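**Pondmont 5 is out, and the grasp planner finally gets two views at once**

The Pondmont release everyone on the manipulation side has been waiting for landed this March, and it's a fun one! The open planning toolkit now takes in a view of the whole workspace and a close view from the gripper, and it scores every candidate grasp against both. Until now you had to pick one view per run, or write your own glue code to merge them (plenty of us did, and plenty of us regretted it).

The team built the new planner in Dramen, their simulated kitchen, where a Franka Emika arm works at a long marble counter cluttered with food and utensils. A tall cylinder near the counter's edge makes a good test, with a knife and a bowl close by to plan around.
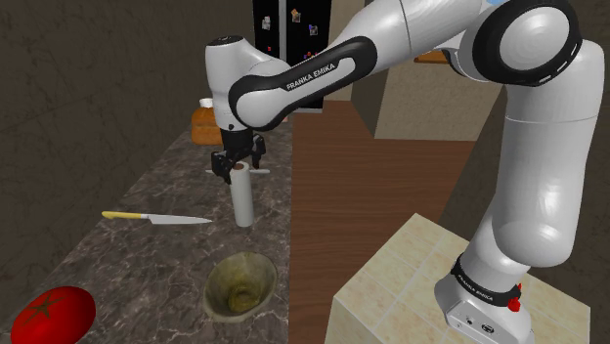
*The arm over the counter in Dramen, gripper fingers spread above the upright cylinder.*

The new scoring step is called Kershaw. It samples 40 candidate grasps, throws out any whose fingers would touch a neighboring object, and ranks the rest by how much room is left on each side. The close view does most of the work here. A paper towel roll that reads as a plain shape from across the room has a clear rim and a hollow core when you look along it, and Kershaw can use both when it lines up the fingers. 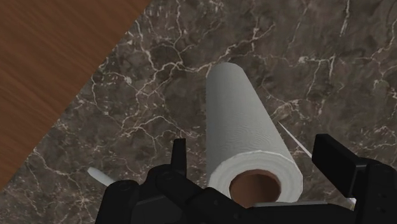

**Do I need to retrain my perception model to use Kershaw?**
Most setups can keep the model they have. Kershaw only asks for a depth map and object masks from each view, and the release includes converters for 11 common output formats.

Planning is quicker too. Candidates are now checked in batches, and the team says a full replan on a crowded counter takes over 40 percent less time than it did in version 4. There's also a replay tool, Gadton, that lets you scrub through a run and see which grasp was on top at each step – a huge help when the arm picks something odd and you want to know why.
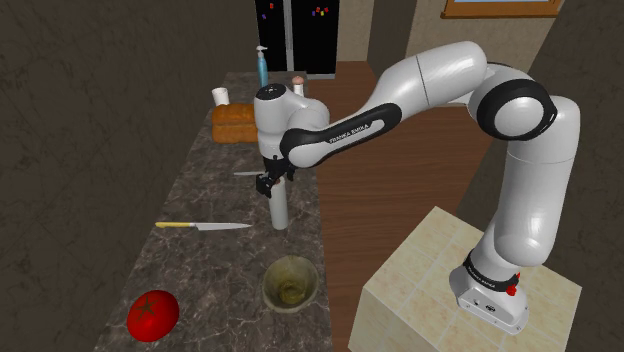

## Getting the update

Pondmont 5 installs over version 4, and old config files still load. The Dramen kitchen is a separate download with 11 ready-made counter layouts. Gadton is off by default, so switch it on in the settings before your first run. Support for two arms sharing a counter is next on the list.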